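About Us

Home / Who We Are / About

Bielecka Bible Institute. Small school, two classrooms and a library that used to be a coat room. We train pastors, lay teachers and Sunday school leaders who can't quit their jobs and move away for three years. Evening classes, weekend intensives, and a correspondence track by mail for students with no internet.

Started by Teresa Kaczorowski after eleven years of teaching women's Bible studies in church basements. She kept meeting people who were already preaching every week with no training at all. One man had a King James Bible, a worn out concordance and four congregations. He asked her for a reading list. She wrote him one, then a second one, and the second one more or less became our first year.

What we teach: Old and New Testament survey, how to study a passage, basic doctrine, church history (short), preaching, counseling, and beginning Greek for those who want it. Greek is optional. Hebrew when we can find a teacher, not this year.

We're not tied to one denomination. Faculty come from Baptist, Mennonite, Free Methodist and independent churches. All of them sign the statement of faith, which is on its own page. We disagree about baptism and about the end times and we teach those units with the main views side by side. Students sometimes want us to just tell them which one is right. Ask your teacher over coffee, you'll get an answer.

Numbers people ask for. 79 students enrolled this term, counting the mail students. The certificate takes 60 credits, most finish in three years, a few take six and that's fine. Tuition is $90 a course, books extra. If $90 is to much, write to the office before you decide not to come. There is a fund.
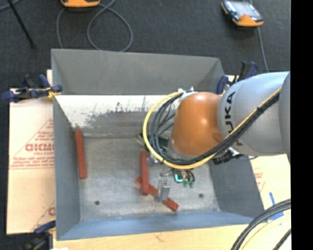

The mail track is run out of the Utside building, second floor, over the print shop. Packets go out the first week of each month. Each one has the lesson, the reading, a question sheet and a return envelope. Please write your student number on the question sheet and not just on the envelope, they get seperated. Papers come back with handwritten comments, usually within three weeks, slower at Christmas.

Overseas work. Since the second year we've sent teachers to Dandano for two weeks each October. Host churches choose the subject. Last time it was Galatians and a preaching workshop, mornings and evenings, with the afternoons off for the heat. Teachers pay their own airfare. Gifts marked Dandano go to printing, meals and bus fare for the pastors who travel in, some of them a full day each way.

The first trip went badly in a couple ways. We brought lessons written for American churches, stories about parking lots and youth group budgets, and got very polite silence. The pastors there rewrote most of the examples with us over the second week. Those are the versions we still use, at home too.

Prorniro Library. Named for the street we used to be on. Commentaries, Bible dictionaries, a good missions shelf, a weak church history shelf (donations welcome, no study Bibles please, we have plenty). Open to any pastor in the county, student or not. Limit five books, four weeks. If the door's locked ring the office bell and wait, it's a long hallway.

Chapel is before evening class, 20 minutes, students take turns leading. Visitors welcome. Children too.

Are we accredited? No. We say so on every application. Credits may not transfer and some schools will not look at them. If you need a degree for chaplaincy or for a teaching license, call us and we'll help you find a school that offers one.

Applying: fill out the form, have your pastor or an elder send a letter, write 300 words on how you came to faith and what you're doing in your church right now. Spelling doesn't count. New students can start in any term, mail students any month.

Office is open afternoons and before evening classes. Leave a message if no one picks up, Teresa is probably teaching.

Page updated November 26, 2025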